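Standby loads and the small landlord

June 25, 2024

Colette Barbier has spent most of her working life reading electricity meters that other people ignore. At Urneo, where she runs the domestic metering group, the current subject is standby consumption in furnished lets.

The survey covered 210 flats over 21 weeks, starting in February. Each had a sub-meter fitted to the kitchen circuit, with readings logged every minute. "We wanted the kitchen on its own," Barbier says. "Whole-flat figures hide too much. The fridge cycles, the boiler pump runs, and a four-watt clock display disappears into the noise."

The data were processed by Manolis Gkikas, who wrote the filter that removes the fridge compressor from the trace. He is cautious about the result. "The filter works well on older compressors. On inverter models it leaves a residue, and we had to discard some 3000 hours of readings."

Ovens and microwaves with permanent displays made up most of what was left. Barbier would like landlords to fit an accessible isolator switch for each fixed appliance. Gkikas doubts tenants would use it. "They lose the clock setting once and never touch the switch again."

A second round, with socket-level meters, is planned for Lurnen. 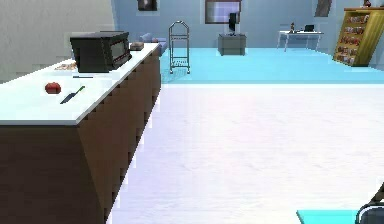
Computer-rendered kitchen with a microwave on the island worktop.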